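Thursday, September 12, 2019
By Daranee Chaimongkol

4. Recording drawer examples in furnished rooms

This section covers the drawer tasks for the Ronia arm. Finish wrist camera calibration (section 3) before you start. A full set for one piece of furniture is 40 recordings, half opening and half closing. One operator can finish a set in a morning.

4.1 Before recording

1. Park the base so the arm can reach the drawer front without full extension. Lock both wheels.
2. Open and close the drawer by hand. If it sticks, write "stiff" in the furniture field and carry on. Do not oil the runners.
3. Check the tabletop for cords. A cord hanging over the edge may stay, provided it is clear of the drawer front.
4. Turn on the room lights you plan to use and leave them alone until the set is finished.
5. Start a new session and enter the room code, the furniture type and your initials.

Note: Leave bedding, cushions and telephones as you find them. The model needs ordinary rooms.

4.2 Recording an example

1. Move the arm to the start pose with the leader handle. The gripper should be closed.
2. Press Record and wait for the tone.
3. Bring the gripper to the drawer front at a steady speed. Pause for 2 seconds before contact.
4. Pull or push in one smooth motion. Do not correct more than once.
5. Back the gripper away from the furniture and press Stop.
6. Mark the example Good, Partial or Discard. A drawer left partway open at the end is Partial, and Partial examples are kept.
7. Change the starting position by a hand's width and repeat.

Caution: Do not lower the gripper between the furniture and a bed while the base is moving. Loose sheets can catch in the finger slots. If one does, press the red stop on the base and free the cloth by hand.

Caution: Keep fingers away from exposed slide rails.

4.3 Checking the wrist view

Play back the first example before recording the rest. Both fingers must be visible at the bottom of the picture, and the edge of the furniture must be easy to make out. 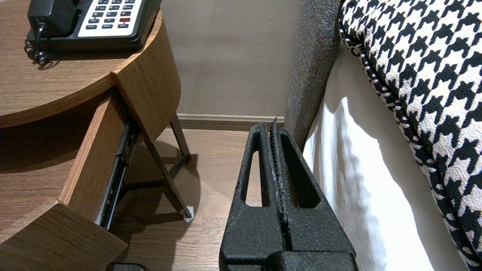

Figure 4-2. Wrist view beside a round nightstand, drawer partway open.

If the fingers are missing from the view, the camera bracket has slipped. Repeat section 3 and discard the example.

4.4 Ending the session

1. Return the arm to its rest pose.
2. Close the drawer by hand.
3. Choose Upload and leave the unit powered until the light turns green.

Related sections
3. Calibrating the wrist camera
5. Recording door and cabinet examples
6. Labeling Partial examples
Zurnport upload station: error codes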